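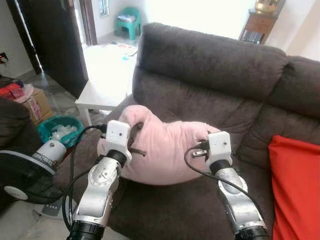

**Figure 1.** Bimanual work on a cushion in the living room test site. Both grippers are in contact range of soft goods, with a standing fan to the left of the arms.

## 4. Rules for Soft-Object Work in Occupied Homes

The rules in this section apply to all bimanual sessions run in furnished homes under the Wivlow protocol. The first version was written for the Dreltness lab bench and assumed a bare work surface. It did not carry over well to homes, where furniture, cords and small appliances share the space with the arms. The current version was adopted on 22 April 2019 and has been used for 2314 logged episodes.

### 4.1 Cable routing

Each gripper cable must hang outside the arm it serves, with enough slack for the wrist to make a full turn. In Figure 1 the left cable drops along the outer side of the left arm, close to the base of the fan, and the right one makes a wide arc past the right arm. Slack on the fan side is the harder case. We now require the operator to trace that cable by hand before enabling the motors, and to repeat the check after any furniture is moved.

### 4.2 Fixed furniture and household items

Household items stay where the resident keeps them. Throw pillows, stools, baskets and low tables may remain in view, but anything inside the reach envelope is entered on the session sheet. Fans are entered even when they are outside it. Navarro reviewed 670 session sheets from November and found that fans were the item most often left off.

### 4.3 Floor-level targets

A soft object may be worked on a seat or on the floor. The two cases use different limits. On the floor, downward speed is held to 95 mm/s, and the operator confirms that both grippers clear the front of the sofa before closing. A printed or embroidered face on a cushion, such as the cat face with pointed ears in the second view, is recorded as the orientation reference. For plain cushions we use the longest seam.

The stop button is held by a second person throughout. Rondonuwu proposed allowing a foot switch in its place, and this is still under review.
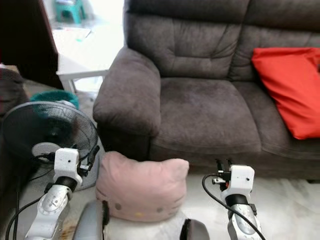
### 4.4 Ending a session

The arms are returned to the rest pose before power is cut. Gripper fingers are left open. The operator signs the session sheet, notes any contact with furniture, and stores the sheet with the Shaikh log for that home. Logs are kept for 2000 days.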